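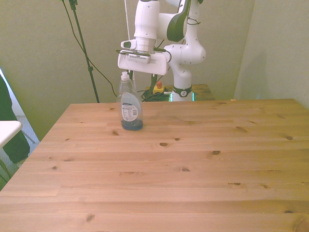
Photo: Quang Lương

Vernelstead Home Forum > Kitchen and Cleaning > Washing-up liquid on a pine table

quangl
I've got a knotty pine table, planks running lengthways, and the washing-up liquid has ended up living on it. Clear bottle, white flip-top, a bit of blue left in the bottom. The sink is tiny and there's no ledge. Will the bottle mark the wood if it stays there? And is it worth buying refills or should I just get another bottle when this one's done?

Posted 29/10/2024

marrowfat
Depends what's on the wood. Bare pine will take a ring from anything damp. Varnished pine won't care much. What finish is it?

quangl
No idea, it was second-hand. There's a slight shine to it.

marrowfat
Then put a drop of water on it somewhere out of sight and leave it for a few minutes. If it beads up you've got varnish or a decent coat of wax. If it goes dark, it's soaking in and I'd move the bottle.

Tilda_B
Soap is worse than water on wax. I had a bottle on a waxed dresser for years and it left a pale circle I never got out. Stand it on a saucer.

sang_lam
I wouldn't bother with a saucer. It collects the drips and you end up with a blue puddle to clean. A square tile from the bargain bin does the job, with felt pads underneath so it doesn't scratch.

Tilda_B
A saucer goes in the bowl with everything else, Sang. A tile with felt stuck to it doesn't.

sang_lam
Fair point, but I wipe mine and it's fine.

oldgrate
On refills: yes. I buy the Cotisance one and it works out cheaper. Keep the flip-top bottle, they last for ages if you rinse the cap in hot water now and then. The hinge goes eventually.

marrowfat
Cheaper only if you use the same amount. When I had a big refill under the sink I was far too free with it. I went back to single bottles.

oldgrate
That's you though, not the refill.

quangl
Thanks all. Did the water test near one of the knots and it beaded, but another patch went a bit dark – so I suppose the finish has worn in places.

Tilda_B
That sounds like wear. Clean it, let it dry properly, then go over it with a clear wax. Two thin coats.

sang_lam
Or oil. Wax over old varnish can go smeary. I used Ganberg oil on a pine bench and it came up well, a bit more yellow than before.

marrowfat
Oil won't go in where there's still varnish. Sand it all back first or leave it alone.

quangl
I'm not sanding the whole table for the sake of one bottle. Tile for now, and I'll look at wax in June when I can have the windows open.

oldgrate
Turn the bottle upside down in a mug when it gets that low, by the way. There's a good few washes left in the bottom.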